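Distik hand-held gripper, pair — for recording folding and other cloth work

I've been using the Distik pair for most of our cloth recordings since August, so I wrote this page myself instead of leaving it to Florian, who would have given you a spec table and gone home. You get two grippers, one for each hand, each with its own wide-angle camera. You hold them, you do the job the way you'd do it at home, and every run gets saved as one example for your model to learn from. No arm needed while you record!

Cloth is where I like them best. Towels sag, corners slip away, and you want all of that in your training set — the clumsy grabs too.
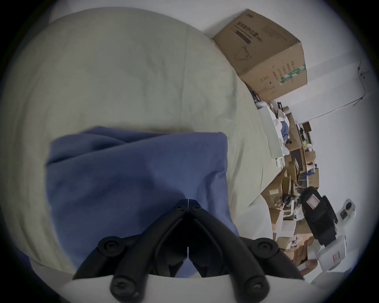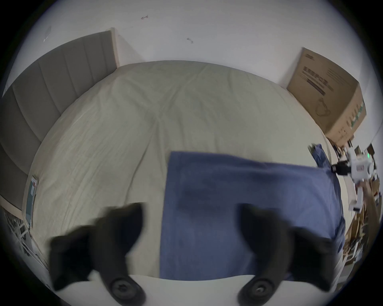
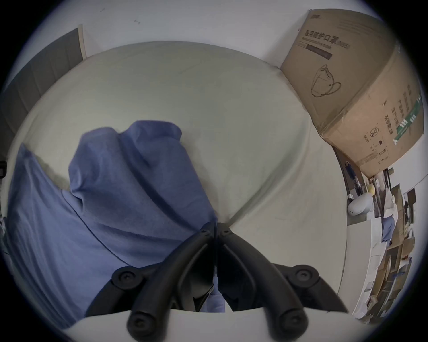 Blue cloth on the bed, seen from the gripper camera

The black fingers are linked, so they open and close together, and they stay in view the whole time. I was a bit worried about my wrists, but I can go roughly two hours before I want a break (Kyu-ri goes longer, she's stubborn).

A few things people write in about:

Price is $399 for the pair, cables included.
Spare finger sets come in packs of 8.
The Garosby recording software is a free download. Version 9 or newer, please — older ones won't keep the left and right video in step.
Left-handed? Swap them in the settings, it takes a second.

Orders go out from our Sitden shop. If you want to try a pair first, write to Regula Moser and she'll set up a loan.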